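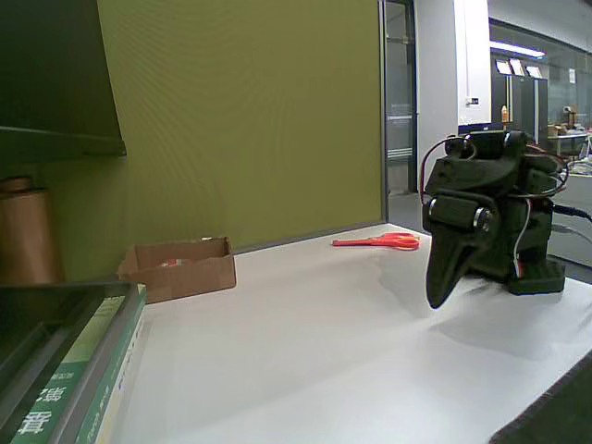
Dark green gripper, pointing down at the table

January 16, 2026

I have finished a slot race with my name on the actual leaderboard, and I am still grinning like a fool. Position 20! Out of who knows how many, and with stakes so small that a pot of tea at Brandão costs more than my whole evening did.

If you've never tried one, a slot race goes like this. Everyone plays the same game for a set time, and you get points for how big your wins are compared with your stake. So somebody putting in pennies can sit above somebody putting in pounds, and that's what got me hooked (well, that and the little hooter noise when you climb a place). Judonow runs them in the evenings. I'd signed up back in May and then mostly used it for bingo, until I noticed the race tab hiding at the bottom of the menu.

The game this time was Cloltik, made by Ritwood. I love Ritwood games for their music, which is daft, but most slots have me reaching for the mute button inside a minute and this one has a sort of plinky accordion tune that speeds up whenever a bonus symbol lands. The pictures on the reels are all clocks and moths. You need three lanterns for the free spins, and for the first half of the race I saw two lanterns over and over again, with the third sliding past at the last moment. Agony!
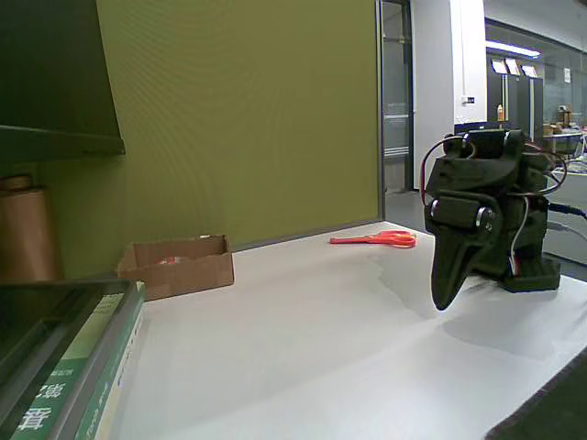
Then they came, all at once, on what must have been the dullest stretch of the night. The free spins started slowly, and I'd got up to fill the kettle when the hooter went. And went again. By the time I sat back down I had 3,209 points and was in the top 100, which I'd never managed before, and there were still a few spins to go.

A few things I picked up, for anyone fancying a go. Read the race rules first, as some only count spins above a certain stake and it would be a shame to play the lot for nothing. Turn off the fast spin too. I know it seems backwards in a race against the clock, but you usually have a set number of counted spins, so there's no hurry, and it's far more fun to watch them land.

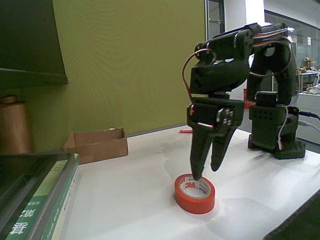

I also set my deposit limit before I begin and leave it alone, win or lose. Mine is low enough that I'd happily have spent it on a film, and I treat it as spent the second it leaves my account. Strictly over 18s, of course.

My prize for 20th was a handful of bonus spins on a different game, something with pirates, and I lost the lot in the time it took to eat a biscuit. I didn't mind a bit. I took a screenshot of the leaderboard and sent it to my sister, who replied with a thumbs up and a question about the car.

Next on my list is a team race, where your points get pooled with complete strangers. I'll write that one up too, hooter and all.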